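Foods 1, Unit 4 Handout: Casseroles and Baked One-Dish Meals
Instructor: Chantelle Joubert. Kitchen lab: Zinhle Mahlangu. 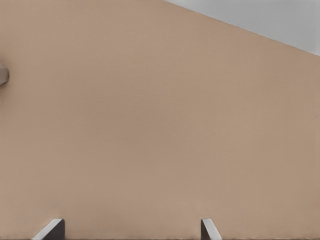 Plain tan surface with a gray corner.

Read this before the February lab. Bring it with you, with the blanks at the end filled in.

1. What counts as a casserole

For this course a casserole is a dish that is put together in one baking pan and finished in the oven. It has four parts: a main ingredient (meat, beans, fish, eggs), a starch (pasta, rice, potatoes, bread), a vegetable, and something that holds it together, called the binder. Some dishes skip the starch. Most have a topping, but a topping is optional.

The textbook puts lasagna in its own chapter. We will treat it as a casserole, and so will the quiz.

2. Binders

White sauce. Butter and flour cooked together, then milk. For one 9 x 13 pan use 4 tablespoons butter, 4 tablespoons flour and 3 cups milk. Cook the butter and flour for two minutes before the milk goes in, or the sauce will taste of raw flour.

Tomato sauce. Thinner than it looks. Simmer it with the lid off until a spoon dragged across the bottom of the pot leaves a track.

Eggs and milk. Used for bread and breakfast casseroles. The usual amount is 6 eggs to 2 cups milk. Let the bread soak at least 30 minutes before baking.

Cheese alone is a poor binder. It melts, separates and leaves oil on top. Grate it into a white sauce off the heat instead.

3. Precooking

Ground meat is browned and drained first. Raw chicken pieces may go in raw if they are small and the dish bakes long enough, but in our lab all chicken is cooked ahead.

Pasta is boiled two minutes short of the package time. It keeps taking up liquid in the oven. Rice can go in raw only if the recipe was written that way, with the extra liquid counted.

Onions, celery and peppers are softened in a little fat. Mushrooms and zucchini are cooked until their water is gone. Frozen spinach is thawed and squeezed by hand - more than you think. Frozen peas and corn can go straight in.

4. Pans

A 9 x 13 x 2 pan holds about 14 cups to the rim. Fill it no higher than half an inch below the top. An 8 x 8 x 2 pan holds about 8 cups, so half a 9 x 13 recipe fits with a little room to spare.

Glass and ceramic heat slowly and hold heat. Metal heats fast and browns the edges sooner. Do not move a glass dish from the refrigerator into a hot oven. Let it stand on the counter while the oven heats.

5. Oven temperature and doneness

Most of our dishes bake at 350°F. Egg dishes do better at 325°F. Keep the foil on for the first part of baking and take it off for the last 15 minutes so the top can brown.

Bubbling at the edges shows that the edges are hot and nothing more. Check the middle with a thermometer. Casseroles and leftovers need to reach 165°F in the center. Wipe the probe between dishes.

Let the dish stand 10 minutes before cutting, 15 for lasagna.

6. Toppings

Dry crumbs need fat or they will stay pale. Use 2 tablespoons melted butter to 1 cup crumbs. Crushed crackers already contain fat and need half that. Biscuit dough goes on a hot filling, never a cold one, or the undersides stay gummy. Cheese goes on when the foil comes off.

7. Lab plan

Group 1, Estberg table: tuna and noodle, white sauce.
Group 2, Galtholm table: beef, rice and pepper, tomato sauce.
Group 3, Naidoo table: bread, egg and spinach.
Group 4, Skimari table: potato and ham, white sauce with cheese.

Groups 1, 2 and 4 bake for 45 minutes. Group 3 has the lower oven and should start first. Ms. Mahlangu has the thermometers and signs your sheet when you have a center reading. Wash up while the pan is in the oven.

8. Storage

Cool leftovers in shallow containers and refrigerate within two hours. Use them in three to four days. To freeze, underbake slightly, leave the topping off and wrap tightly. Potato pieces turn grainy in the freezer; mashed potato holds up fairly well.

9. Fill in before lab

My group's binder: ________
What has to be cooked ahead: ________
Pan size and material: ________
The label on our main ingredient gives 434 calories per cup, and the recipe uses two cups for eight servings. Calories per serving from that ingredient: ________
One change for a person who does not eat dairy: ________

Reading for next time: the section on quick breads, up to but not including muffins.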